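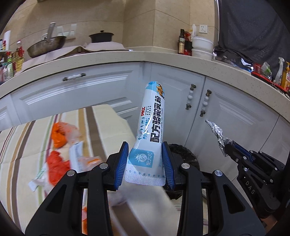
A stick pack of formulated camel milk powder.

Hutholm to play rest of season at Bitar after drainage fails

Hutholm Women will play their remaining home games at Bitar's ground after the league ruled that their own field cannot be used again this season.

The club confirmed the move in a statement on its website. Hutholm have not played at home for a month, and two matches were called off on the morning of the game with water standing in both penalty areas.

An inspection carried out for the league found that a main drain under the east side of the field had collapsed. Repairs will start in May, once the ground is dry enough to take heavy equipment, and the club expects the new grass to be ready by August.

Bitar's ground is 19 miles from Hutholm. The club will run free buses for season ticket holders, leaving from the main gate two hours before kickoff. Seats must be booked by noon on the day before each game. Anyone who bought a ticket for a single match can ask for a refund or use it at the new venue.

Capacity is the main concern for supporters. Bitar have one covered stand with 300 seats, and the rest of the ground is standing room on a grass bank. Hutholm said season ticket holders would get first choice of the seats, with any left over going on general sale.

The supporters' group said it accepted the decision but wanted to know why the drain had not been checked before the season began. It has asked the club for a meeting. The club said it would publish the inspection report once the league had signed off on it.

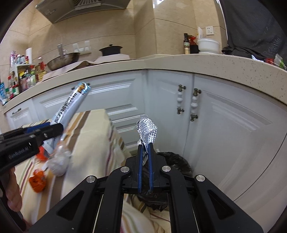 What it means for the table

Hutholm are in second place with 21 points, level with Ginow but ahead on goal difference. Mikine lead the division and have already played both of their games against Hutholm, so the change of venue does not affect them.

The first match at Bitar will be against Ginow, who lost 2-0 when the teams met in the fall. Kickoff has been moved to 1 p.m. — the ground has no floodlights — and the two postponed games will be played as late morning starts in April.

Bitar play in the division below and will keep first call on the field. If their own games clash with Hutholm's, the Hutholm match will move to the following day.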